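Retamal bin cell: setup and upkeep notes

README for the Retamal cell, last revised in November. Maintained by Renzo Serra, with cable and gripper notes from Pascual Navarrete.

What's in this folder

Setup notes, the bin calibration files, and the log of 2657 grasp attempts that go with them. The logs are split by bin position. If you only want the numbers, skip to logs/ and read the column guide first. If you're bringing up a cell of your own, stay with me, because the small stuff is the fun part!

The bin

We use an open metal bin on a wooden tabletop, held with spring clamps at the back. Clamps are quick to move and we love them for that, but they do creep. Check them before each run. If the bin has shifted, rerun calibrate_bin before you touch anything else — attempts 257 through 601 had to be relabeled after we skipped this once.

The cables

Most of our downtime has come from the cable bundle at the wrist. It needs a wide loop, enough for the last joint to turn all the way without pulling on the bracket. Pascual's method is to jog the wrist slowly to both ends of its travel, pendant in hand, and watch the loop the whole way. Do this with the gripper down inside the bin too, where the slack behaves quite differently.

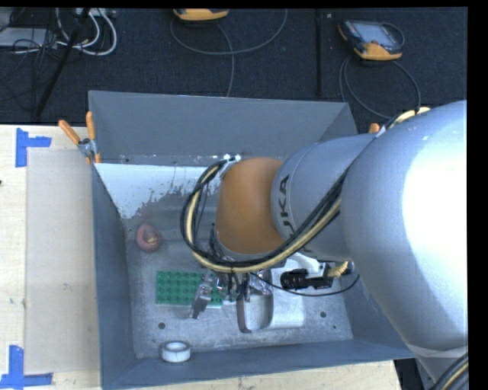 KUKA arm at work over the bin, with the cable loop around the orange wrist joint.

The camera

The bin camera rides on a bracket under the arm. Retighten the bracket every 3000 cycles, then take a fresh reference shot and compare it with the last one in calib/. A shift of a couple of pixels is fine. More than that and you should redo the hand-eye step (it takes some 20 minutes, coffee included).

Known issues

The bin floor is scuffed and throws glare, which confuses the Zoltine depth filter. Lower the exposure before you start changing thresholds.
Flat parts pushed up against a wall are still hard to pick. Renzo has a nudge routine in scripts/ that helps a lot — try it!
Logs from the Skerkuvik cell use the old gripper offsets. Don't mix them with these.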